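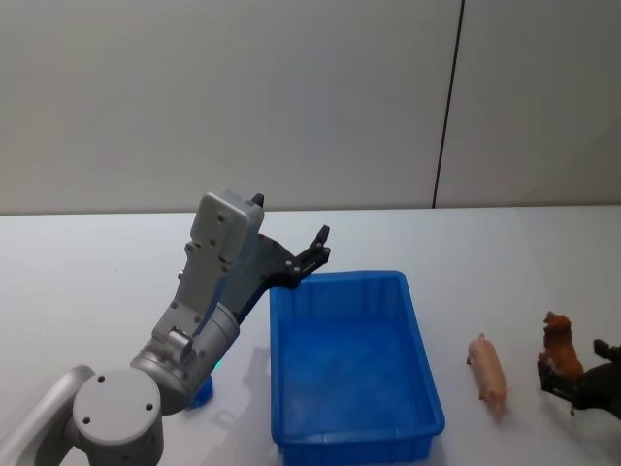 Blue plastic basket on a white tabletop.

Stainless Steel Hex Bar, Grades 303, 304 and 316

Tanditz Metals stocks and cuts stainless steel hex bar for machine shops, fitting makers and repair departments. We sell full lengths, cut pieces and small mixed orders from our warehouse in Stalau. There are 52 sizes on the current stock list, measured across the flats, in inch and metric.

What is hex bar used for?

Hex bar is a solid bar with six equal flat sides. It is mostly turned into nuts, bolts, valve parts, pipe fittings and standoffs. A shop that starts from hex stock can leave the flats as they are and does not have to mill them onto round bar afterward.

Grades

303 is the easiest of the three to machine. It has added sulfur, which helps the chips break, but it is not a good choice for welding and it resists corrosion a little less than 304.

304 is the general-purpose grade. It welds well and suits most indoor and mild outdoor work.

316 contains molybdenum and holds up better against salt and many chemicals. Order this one for marine fittings and wash-down areas. 316L is available on request.

Finish and condition

Bars are cold drawn and annealed unless the stock list says otherwise. Larger sizes may be hot rolled, annealed and pickled. Corners on cold drawn bar are sharp, so wear gloves when you unload it.

Cutting

Our saw shop cuts to the length on your order. Standard ends are saw cut and not deburred. Deburring is done by our partner Olley Finishing and adds 4 working days. Please give lengths in one unit only, inches or millimeters, and tell us if the tolerance has to be all on the plus side.

Certificates

Mill test certificates come with every full bar. For cut pieces, ask when you place the order. The heat number is marked on the tag of each bundle.

Ordering

Minimum order is one cut piece. Stock sizes ship within 7 working days. Sizes not on the list are ordered through Gisler Steel Supply, and we will confirm the lead time in writing before you commit. Cut pieces cannot be returned. Full bars can be returned within 26 days if they are unmarked and the tag is still on.

To get a quote, send us the grade, size across flats, length, quantity and delivery address.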